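Home | Syllabus | Notes | Readings | Contact

27 Feb 2024
Notes by Ingrid Sorensen

Week 6 – Surfaces, soils and why cleaning works (or doesnt)

Picking up from the end of last week, where we ran out of time on surfactants. Quick recap, then soils, then contact time, then the reading.

Surfactant recap. One end likes water, other end likes grease. Enough of them in water and they bunch up into micelles, greasy ends inward. Grease gets carried off in the middle. Draw this yourself at least once, it comes up on the midterm every year and half the drawings have the tails pointing out.

Below a certain concentration no micelles form. Above it, more soap buys you very little except more rinsing. Term to know: critical micelle concentration, CMC. You don't need values for it, you need to know what the curve looks like and where it bends.

Types of soil. The book has a long list, I only care about four groups.

Particulate – dust, grit, clay. Held on by weak forces and static. Mostly a mechanical problem. Dry removal first, then damp. If you wet it first you make mud and push it into the texture.

Oily – cooking fat, skin oil, hand cream. Surfactant, warm water, or a solvent. Fresh oil is easy. Old oil that has sat near a stove has reacted with air and linked up into something closer to varnish, and now you are into alkaline cleaners.

Mineral – limescale, soap scum (partly). Acids. Calcium carbonate plus a weak acid gives you a soluble salt, water, carbon dioxide. The fizz is the carbon dioxide. No acid on marble or limestone!! Same chemistry, you are dissolving the counter.

Biological – food residue, blood, mold. Proteins, starches, fats together. Enzymes do well here but are slow and fussy about temperature. Hot water on protein sets it. Cold first.

Real soils are mixtures. Kitchen film is oil with dust stuck in it. Soap scum is fatty acid plus calcium. So order of steps matters, and that was the point of Yasir Virk's question on Thursday, which I answered badly. Better answer: take off whatever is on top and loose, then the thing that is gluing the rest down.

The four factors. Chemistry, mechanical action, temperature, time. Usually drawn as a circle, each one a slice. Shrink one slice and another has to grow. Cold water? Scrub harder or wait longer. Delicate finish, can't scrub? Then stronger chemistry or a soak. Learn to argue from the circle, most of the short answer questions are this.

Cleaning vs. disinfecting. Keep these apart in your writing.

Cleaning = removing soil.
Disinfecting = killing microbes on a hard surface, with a product that has a stated contact time.

Contact time means the surface stays visibly wet for the whole time on the label. Not wiped and dried. If the label says 3 minutes and the surface dries in one, you have not done it, go over it again. Soil also uses up or shields against a lot of disinfectants, bleach especially, so clean first.

Never mix bleach with acids (chlorine gas) or with ammonia (chloramines). I say it every week and will keep saying it.
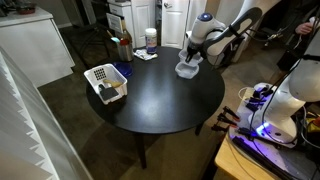

Tools. Bristle stiffness goes with soil and surface together. Stiff bristles for grout, soft for anything with a shine, since scratches scatter light and also give soil somewhere to sit. A gloss finish will show both the scratch and the streak. Cloths: microfiber picks up fine particles by having a huge amount of edge, and it loses that if you wash it with fabric softener. Cotton holds more water, sheds more lint.

Streaks are leftover surfactant or minerals from the water. Fix for the first is less product. Fix for the second is softer water or drying by hand.

Worked problem, from the Haverford case in the packet. Tile floor looks dull a day after every mopping, staff keep adding detergent. What's going on? Residue. They are well above CMC, not rinsing, and the film is grabbing dust off shoes. Adeel Naqvi's group got there first and also pointed out that the mop water was never changed, fair point, full credit.

Reading: packet pages 17 to 30. Skip the section on carpet, we do that in May with Xiomara Doucet, who is guest teaching.

Homework: pick one surface where you live. Name the soil, pick a step order, defend it with the four factors. One page. Bring it on paper, the upload link is still broken and I have no idea when thier fix is coming.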